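Mostafa Ramadan teaches the evening robotics class at Savolainen, a community college program that enrolls 17 students each January. His students spend most of the term in simulation, working on a single job: getting a two-armed robot up to a door and through it.

"They all come in wanting to do the grasping part," he said. "Then they find out the robot has to stop in the right place first, and that takes up the next month."

The class project is called Stestance. Each team writes its own controller and runs it through a set of 100 test starts. The wall and floor patterns change between sets, so a program that has learned one hallway too well will usually fail in the next. 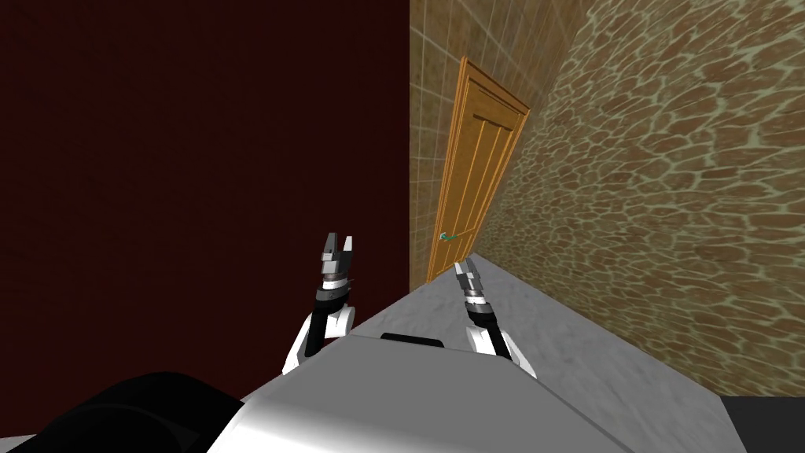 Ramadan grades on the logs. A team has to turn in every run, including the bad ones, with a short note on what they changed. Last term one pair handed in 1251 runs.

"I read around 200 of them," he said. "The notes got shorter as they went. By the end it was just 'moved left a little.'"

He doesn't expect the students to finish with a perfect controller. The best team last year opened the door in 83 of its tests, and Ramadan said most of the rest came down to the approach angle.

Sign-up for the next class opens in the fall. Students need one semester of programming and their own laptop.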